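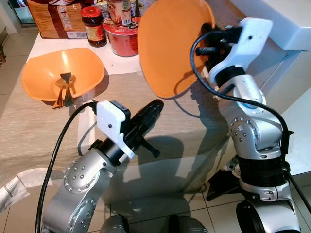
Gunaven: el plato que no se soltó

En el boletín de marzo anunciamos que Gunaven, nuestro sistema de dos brazos para poner y recoger la mesa, ya trabajaba sin supervisión continua. Tenemos que corregir esta noticia. Durante una serie de 120 repeticiones con la vajilla naranja, el brazo derecho recibió la orden de dejar el plato y no abrió la pinza. El programa consideró la tarea terminada y empezó la siguiente, con el plato todavía sujeto.

Esther Mutiso, que estaba en el puesto de control, pulsó la parada de emergencia. No hubo personas heridas y la vajilla está entera. Los registros muestran que el mensaje de apertura salió del ordenador, pero el controlador de la pinza no lo confirmó. El programa debía esperar esta confirmación y no la esperaba. Es un error nuestro, introducido con la versión 1605.

El cable de la pinza también fue revisado. Tenía el conector un poco flojo, y Rafferty Escobedo piensa que la pérdida del mensaje viene de allí. Todavía no lo podemos asegurar.

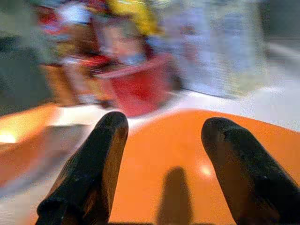
Qué cambia desde ahora

Ningún brazo empieza un movimiento nuevo si la pinza no ha confirmado su estado. El tiempo máximo de espera es de 2000 milisegundos; después, los dos brazos se paran y suena el aviso.

Los equipos de Matano y de Tamow que usan el mismo programa deben volver a la versión anterior y comprobar los conectores con la corriente apagada. Mientras un brazo sujeta un objeto, por favor, no pongan las manos sobre la mesa, aunque la pantalla indique «tarea terminada».

La versión corregida se prueba en este momento y se enviará cuando complete unos 4000 ciclos sin fallo. Las preguntas se pueden dirigir a Esther Mutiso.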